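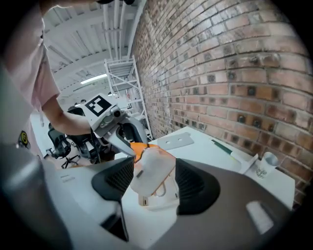

What caused the two-arm cell to close on parts too early?

The clocks in the left and right hand-held grippers had drifted 200 milliseconds apart during recording, and the arms reproduced the error when they ran from those recordings.

Speaker notes: Timing Faults in Two-Handed Work
Speaker: Vernon Lapointe, Sendum

Slide 1. Opening
Thank the hosts. State that the talk concerns one fault in the Trorkau cell, found in July, and the changes made afterward. There were no injuries. Say so early, as the audience will want to know.

Slide 2. How the work is recorded
Keep this short. Operators perform each task by hand with a pair of grippers. Each gripper stores its own video and finger position. The Cavon software joins the two records by time stamp and prepares them for the robot arms. Point out that the join depends on both clocks being correct, and that the software did not check them at that time.

Slide 3. Soft goods and rigid parts
Rigid parts show a timing error plainly: one hand lets go before the other has hold, and the part drops. With cloth the same error is easy to miss. The fabric hangs, folds or bunches, and the reviewer may take it for ordinary variation.
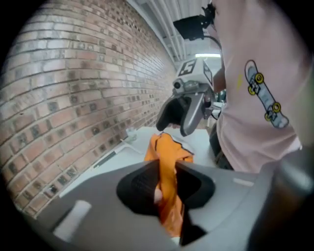

Two-handed work with an orange cloth, both grippers at the table.

Slide 4. The event
At 11 in the morning the cell was running a handover at reduced speed. The right arm began to withdraw while the left was still holding the part. The part bent, the force limit tripped on the left arm, and both arms stopped. The technician on duty pressed the emergency stop as well, in keeping with the site procedure. One finger pad was torn and a wrist bracket had to be replaced.
Pause here. Allow questions on the stop sequence before moving on.

Slide 5. The first finding, later withdrawn
The initial report blamed a worn finger pad. The pad was changed and the cell was returned to service the same afternoon. The early closing appeared again on the next run. Acknowledge plainly that the cell should have remained out of service until the cause was known.

Slide 6. The cause
A Cavon update had turned off the clock check at startup. The grippers were then left powered between sessions and the gap grew. Of 3000 recordings in the set, 2158 were made after the update. All of these were withdrawn. Recordings made before the update were checked separately and kept.

Slide 7. Corrective measures
The clock check has been restored and cannot be turned off by an operator. Both grippers are restarted before each session. A finger tap is recorded by both grippers at the start and end of every session, and the two are compared before the files are accepted. After any force trip, the cell remains locked until the Lloyd safety office has signed the release.

Slide 8. Open items
The tap comparison does not detect a clock that jumps and recovers in the middle of a session. Work on this continues. Refer detailed questions on the software to the Cavon desk.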